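4. Installing Kistero on an Android phone

Before you start, charge the phone and connect it to Wi-Fi. The first download is 300 MB, and the level pack "Flolis" adds up to 54 MB more.

1. Open the store on your phone and search for Kistero. Check that the publisher name is Sornovari.
2. Tap Install and wait until the button changes to Open.
3. Start the game and choose a language. You can change it later in Settings.

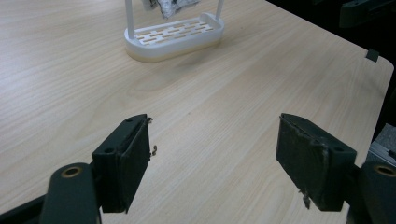

White slotted tray on a wooden table.

4. Create a player name, or tap Guest. A guest can play all 47 free levels, but the scores are kept only on the phone.

Caution: If you remove the game while you play as a guest, the scores are lost — we cannot bring them back.

5. To move your scores from an older phone, open Settings on that phone and tap Transfer. Write down the code that appears.

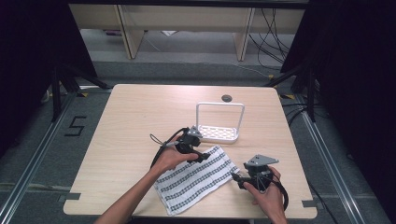

6. On the new phone, tap Enter Code and type it in. Keep both phones online until the word Finished is shown.

Note: If you see error 2443, the code is too old. Make a new one and repeat step 6.

Controls: swipe left or right to turn, and swipe up to jump. Tilting is off at first. You can turn it on under Settings, Controls.

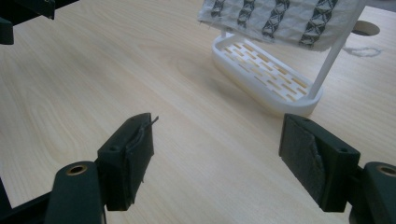

Can I play Kistero without an internet connection?
After the first start, all downloaded levels work offline. Your scores are sent the next time the phone is online.

Text by Yoon-hee Ahn, checked by Mi-kyung Ban. Last changed August 15, 2019.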